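Folding clothes with handheld grippers — what are the house rules supposed to be?

Posted in Home Robotics > Data & Demos
Asked by laundrygremlin, Tuesday, 892 views

I signed up in February to record folding demos at home with a pair of handheld grippers, and I'm 400 clips in. The project I record for (Flallirar) sent me a guide that covers charging and uploading and then gives up. "Fold naturally" is the whole section on clothes.

Last week they bounced 10 of my clips as "inconsistent contact" with no other note. All knits. My T-shirts sail through. So what do people treat as good practice here? Do I grab the ribbing or the body of the sweater? Is a bed okay, or does it have to be a table? And do I have to clear the room, because I live in a small apartment and my bedroom looks like a bedroom.

bonevgate_bound
Marked helpful by 3 members

I've been doing this a while and got bounced for the same thing, so here's what I go by now.

Grab the ribbing if there is any. Cuffs, hems and collars hold their shape, and the fuzzy body of a sweater just stretches up toward you and then slumps. I close the fingers before I touch down, settle the tips at the edge of the rib, open, take the edge, close, and only then lift. If you come in open and moving, you end up pinching sweater and blanket together — I bet that's what most of your ten are.

Beds are fine for the project I'm on (Clilura), and they say so in writing, but check yours. The thing with a bed is that it gives when you press. Go lighter than you would on a table, and pull the blanket tight first. A plush one will bunch up next to the garment no matter what you do, so don't stop in the middle of a clip to smooth it with your fingers. Finish the fold or throw the clip out.

As for the room, leave it alone! They want homes. What I do put away is anything with a name or address on it, mail, prescription bottles, school papers, and family photos get turned around. Mirrors too, if you can manage it. I forgot the mirror for my entire first week.

Two more that are in our rules and maybe not in yours: both grippers stay in your hands from start to finish, and you don't peel off the warning stickers. I know they're ugly.

tumble_dry_low

Just use a table. I tried the bed and my back was killing me by lunch.

Demirtaş_user_west

Mostly agree with the first reply but I'd argue about the ribbing. Our checklist (I record for Demirtaş) says to vary the grasp point, so if every single sweater gets picked up by the hem they'll complain about that instead. I do hem, then shoulder, then sleeve, and start over.

Also slow down. Knits punish a fast hand way more than cotton does. And ask for the reject reasons in writing — mine took a few days to answer but they did send a list, and half of it was stuff I could have fixed in a minute, like starting the clip with the fingers already on the cloth.

Adding one of mine on a bed, fingers closed at the edge of the rib, second hand over on the left.
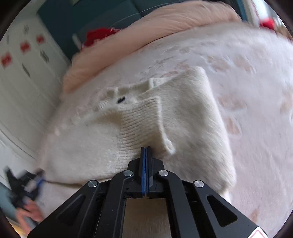 Cream knit on the bed, tips down at the ribbing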